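April, 6:40 a.m.

Woke before the alarm again, convinced I had missed it. I've done this every day since I signed up for the evening Badik class, and I'm starting to think the main thing a new language teaches you at my age is insomnia.

Lesson 7 last night. We are still on the kinship words. There are 36 of them on the handout, and I can reliably produce the one for "aunt," provided she is on my mother's side and older than my mother. My other aunts will have to go unaddressed. I tried making flash cards on the train from Salinas and got as far as the cousins before I fell asleep with the stack in my lap. Woke up with the word for "younger brother-in-law" stuck to my sleeve. 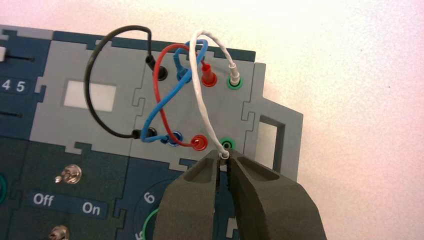 The verbs are worse. Every one of them wants to know whether you saw the thing happen or only heard it from somebody. I have been telling stories for years without making that distinction, and I don't care to start. I wrote a composition about my weekend and got it back with a note in the margin asking whether I had been present.

Bought the big Pristum dictionary anyway — $39, used, with someone else's coffee on the letter M. It claims 1,000 headwords on the cover. I looked up "regret" and was sent to "see: onion." I still can't decide if that's a misprint or the most useful entry in the book. Possibly they share a root. I'll ask, if I can work out how to ask.

Practiced out loud while doing the dishes. My vowels are all right until I have to put two of them next to each other, and then I sound like a man backing down a ladder.

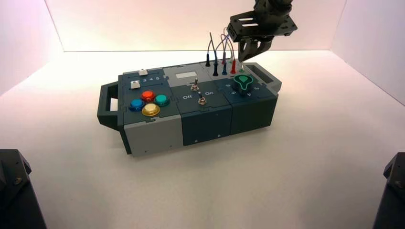 The woman at the next desk told me during the break that I should stop translating in my head and just let the sentence come. I said I'd been letting it come for two months. She said it took her a year, and that in the meantime she got by on nodding. Her nodding is excellent, I have to admit. I'd taken her for fluent.

Some talk of a weekend in Sturbridge in the fall, everyone in one house, no English before supper. I put my name down. I figure I can be silent until supper as well as anyone, and by fall I may have the word for "salt."

Need to redo the composition. This time I was present for all of it.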